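28 July 2021

Up before six because of the heat. Watered the beans and the two tomato rows while the shade was still on them, then coffee on the step. The beans at the far end have rust on the leaves again. I pulled the worst ones and put them in the trash, not the compost.

Drove over to Idalina Prata's at nine to look at the chest freezer she wants to sell. It works, but it is bigger than I need and would have to go in the hall. She wants 90 for it. I said I would think about it until the weekend. She gave me a bag of plums and a jar with no label that she says is quince from last year.

Spent most of the day on the bread book. I started it in June with only the rye loaves and now there is a page for everything I bake. Today's page is the white starter, which has been slow all week. I fed it at seven with the Barreto flour and it had barely moved by ten. Fed it again at noon with the last of the old bag and it doubled by half past three. So it may be the flour, or it may just be that the kitchen was warmer by then. I will do the same thing tomorrow with two jars side by side and write down both.

Baked one loaf in the afternoon anyway. 55 minutes, lid off for the last 20. The crust is good. The inside is a little tight near the bottom and I think I shaped it too early. Ate two slices with butter standing up and then felt I should have waited for it to cool.

Albertina Fonseca called at four. Her daughter Inês Sampaio starts the new job next week and they are still looking for a place for her near the station. The last one they saw had no oven, only a hot plate, and Inês said no before they got to the bathroom. Albertina asked if I would write out the rye recipe for her as a moving present. I said yes, but I want to test it in a small tin first, since she won't have a big one. Hélder has a small tin he never uses. Must ask him.

The water bill came. I put it with the others in the drawer. Also a letter from Branwen Beddoe, four pages, mostly about her knee and the neighbors' fence. She has been trying to make a starter from raisins and it smells like nail polish. I should write back this week and tell her to feed it more often and keep it out of the sun.

Supper was soup, the new bread and three of the plums. They are sour near the stone. If I get through the rest of the bag I will stew them with sugar tomorrow.

To do: rye flour, salt, string for the beans, stamps. Call Hélder about the tin. Measure the hall for the freezer before I say anything to Idalina.

Fed the starter one more time at nine and put a rubber band around the jar at the level. Windows open. Bed by ten, I hope.

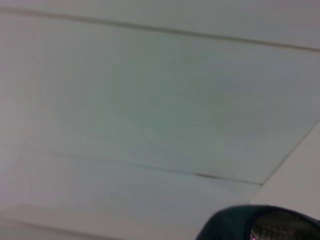 Which flour got the starter to double today?
The last of the old bag, fed at noon. It had doubled by half past three, while the morning feeding with the Barreto flour had barely moved in three hours.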